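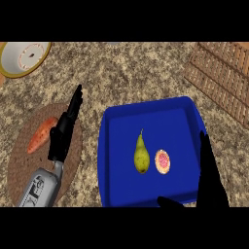 Chapter 4

Planning for Bicycles on Shared Roads

Most bicycle travel takes place on roads that were built for cars. Separate paths receive a great deal of public attention, but even in a town with a well-developed path system, a rider will usually begin and end the trip on an ordinary street. For this reason, the planner who wishes to improve conditions for bicycling must first understand how shared roads work and where they fail.

This chapter considers the local street network as riders use it. Chapter 3 dealt with paths set apart from the road. The present chapter turns to lanes, shoulders, crossings, and parking, and to the methods by which a planning office decides which of these to build first.

After completing this chapter, students should be able to:

Explain the difference between a bike lane, a paved shoulder, and a shared lane
Carry out a basic bicycle count at an intersection
Identify common points of conflict between turning cars and through riders
Prepare a short project list and defend the order in which the projects appear

4.1 The Erken Street Case

The town of Erken will be used throughout the chapter. Its main street runs from the rail station to the Salinas Avenue bridge and carries local buses, delivery trucks, and a steady flow of commuters on bicycles. Before the street was redesigned, the posted speed was 30 miles per hour and curb parking was allowed on both sides. Riders had two choices: to travel close to parked cars, where an opening door is a serious hazard, or to take the full lane in mixed traffic. Many chose the sidewalk, which produced complaints from people on foot.

The town's first traffic study recorded 2871 bicycle trips over the bridge in a single month. Counts were taken by hand at first and later by a tube counter placed at the Stareo Road approach. The two methods did not agree. Tube counters tend to miss riders who travel side by side, while hand counts depend on the care of the observer and on the hours chosen. Students should keep this in mind when reading any published figure – including those in this book.

The redesign removed parking from one side of the street and used the space for bike lanes. The travel lanes were narrowed, and the signal at Skiritz Square was retimed so that riders could clear the intersection before turning traffic was released. Work was completed in roughly 12 weeks.

Merchants objected to the loss of parking, and their objections were recorded in full in the town's report. Section 4.2 examines that report and the parking survey that followed it. Readers who have not worked with survey tables before should review the notes at the end of Chapter 2 before continuing.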